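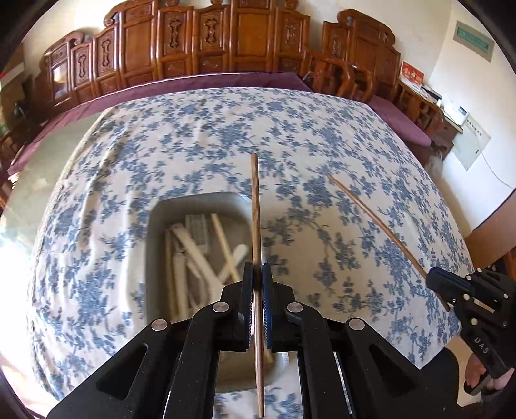 Clundby Table Sorting Notes

Version of July 31, 2014

Summary

Clundby is a collection of notes and pictures about sorting small table things at home: chopsticks, rulers, small plastic parts, and the basins and boxes where people keep them. It was made for those who study how ordinary households put things in order, and for those who need a modest set of written sorting sessions with matching pictures. The collection has 732 sessions and 1811 pictures. Each session takes place at one table, with one main container.

This file explains what is in the collection, how the words are used, and which mistakes we know. Please read the part called Words before you open the tables, as several words have a narrow meaning with us.

Contents of the package

sessions.csv — one line for each session
pictures.csv — one line for each picture, with the session it belongs to
words.txt — the list of object names, with the plural forms
rooms.txt — short notes on the rooms
pictures/ — the pictures, in 6 folders, one for each household

The households have no names in the package, only the letters A to F. The rooms notes tell you the kind of table, the kind of cloth if there is a cloth, and what stands along the walls. For household C, for example, the note reads: "large table, white cloth with blue flowers and branches, carved dark cabinets along the back wall, one with a glass door." We kept these notes short on purpose. They help to find all pictures from the same room, and they are not an inventory.

What a session is

A session begins with things lying in the container, or on the cloth, or in both places. The person moves them one after another until the group asked for is separate from the rest. The most common group is chopsticks, because every household had them and they are easy to mix with other long things. In household C they are of two kinds, cream-colored and reddish-brown, and the basin is also used for white plastic parts and a strip with printed marks. This mixture makes the sorting slower and it was the reason to include the basin in the collection.

The person received one sentence of instruction, for instance "take out the chopsticks" or "put the long things together." The sentence is written in the column "asked" exactly as it was given, also when the grammar was not perfect. We did not correct it later.

Sessions which were stopped in the middle are kept. They have the value "no" in the column "finished." If you need only complete sessions, please filter by this column and do not use the length of the session, because some complete ones are very short.

Words

Chopstick: one single stick. A pair is never written as one object. If two sticks lie together, there are two entries.

Basin: an open container with low sides. Round and rectangular ones are both called basin. Anything with a lid is a box, also when the lid is taken away.

Strip: a long flat thing with printed marks, where we could not be sure it is a ruler. When we could read the numbers well, the word is "ruler." Users who do not care about this difference can join both words.

Part: a plastic piece whose purpose we do not know. There are many of these. In the early version we tried to give them better names, and two persons gave different names to the same piece, so now all of them are parts.

Pile: things lying over each other so that they can not be separated by eye. A pile is one entry, and the column "number" stays empty.

Cloth: any fabric covering the table. If there is a second fabric at the border, its color is written after a slash, for example "white-blue/maroon."

Columns in sessions.csv

session: number from 1 to 732
household: letter A to F
asked: the instruction sentence
container: basin, box, tray or none
group: name of the group to separate
finished: yes or no
remarks: free text, often empty

In pictures.csv the column "where" can have the values in, on or held. "In" means inside the container, "on" means on the cloth or the bare table, and "held" means lifted or gripped at the moment of the picture. A thing lying over the rim of the basin is "in" if any end of it is inside.

Where the names come from

The work was started under the name Dafis and had then only boxes. The basins and trays were added in November, together with the rooms notes, and the whole was renamed Clundby. Some old file names still begin with "dafis" — they are correct and you should not rename them, or the lines in pictures.csv will not match.

The tables were prepared with Clorkeck, a small checking script which we include. It looks for empty cells, unknown object names and pictures without session. It does not look at the pictures.

Known problems

Wrinkles in the cloth sometimes hide the thin end of a stick. In such cases the stick is entered if the visible piece is long enough to be certain.

White parts in a white basin are hard to see. The piles there are surely less exact than the piles in the dark boxes of household E.

The word "spoon" appears in words.txt with two plural forms. Please use the first.

In 600 sessions the column "remarks" is empty. This does not mean that nothing special happened, only that no remark was written.

Use

You may use the notes and pictures for study and teaching. If you publish something, please mention the name Clundby and the date of the version. Do not try to find out who the households are.

Corrections are welcome through the Hola page of the project. Please write the session number and the name of the object — without the session number we can not find the line.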